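Workshop notebook – Skellanside short
28/08/2023
Print this page | E-mail this page

Ran the harbor sequence end to end for the first time this morning and I am so happy with it! It's still rough, the gulls are stand-ins and the last shot stops dead, but the water moves like water. The June version looked like a blue rug being shaken. I watched the new one four times before I wrote anything down, so excuse the handwriting in the paper copy.

What changed: we stopped repainting the whole pane for every exposure. The sky and the harbor wall now stay put on the back glass, and only the front glass gets wiped and reworked. You lose a bit of that all-over shimmer people love in painted films, and I did worry about that, but the eye goes straight to the boat now. When everything shimmers you can't find the boat.

Paint is still the Adjei slow-drying oil, cut with a drop of clove. The blue-gray stays workable through a full session. The white doesn't, it gets draggy after lunch, so mix less and mix it twice.

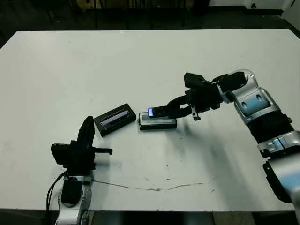 Timing tests

Shot the same wave three ways, all at 24 frames a second:

Test A – 64 paintings, one per frame. Gorgeous and much too busy. The foam crawls.
Test B – 32 paintings, each held for two frames. Same length on screen, half the work, and I like it better. There's a little hitch at the top of the wave that gives it weight.
Test C – 20 paintings, uneven holds, longest at the crest. Odd! Almost works. The drop after the crest feels sudden in a way that could be great for the storm, so keep it in mind for scene five.

Going with B for the harbor. If anybody wants to argue for A, please paint the next one yourself.
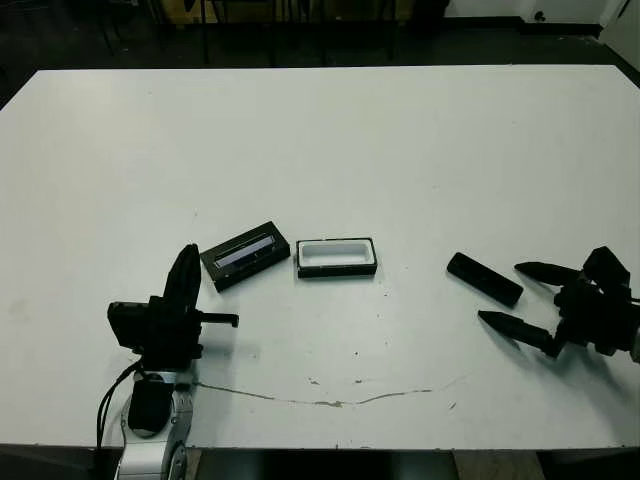 White tabletop, small dark pieces near the middle.

Prusudon (the capture program) behaved all day, once I remembered to lock the exposure before setting the first frame. I forgot on the first go at test C and got a lovely slow flicker, which I threw out and then fished back out of the trash, it might do for the lighthouse. Saved as flicker_keep. Onion skin is best at the lowest setting, anything higher and I start tracing the last painting instead of moving it.

Scratch sound: laid the accordion demo under the whole sequence and it lands on the boat turning without any trimming. Pure luck. The Asard cut is longer by a breath at the start, so we'll need to slide it when the real recording comes in.

Running total for the film is now 2,000 exposures, counting holds. I had a biscuit.
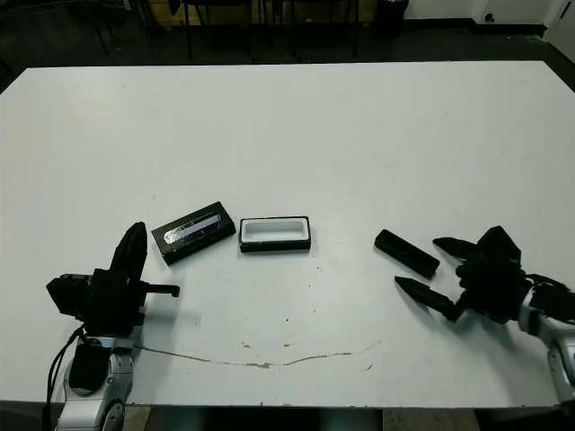

Tabletop again, with the long line across it.

Still bothering me:

The old woman's face. In the close shot she reads as angry and the script wants tired. I think it's the eyebrows, they sit too low once the paint spreads. Try drawing them with the back of the brush.

The cut from the wall to the boat. Two dark shapes on the same side of the picture, so it feels like a jump. Flip the wall?

Backlight is warmer at the left corner. Check the diffuser before blaming the paint.

Tomorrow: gulls. Wings on a separate pane, test B holds, white mixed fresh at noon.

Print this page | E-mail this page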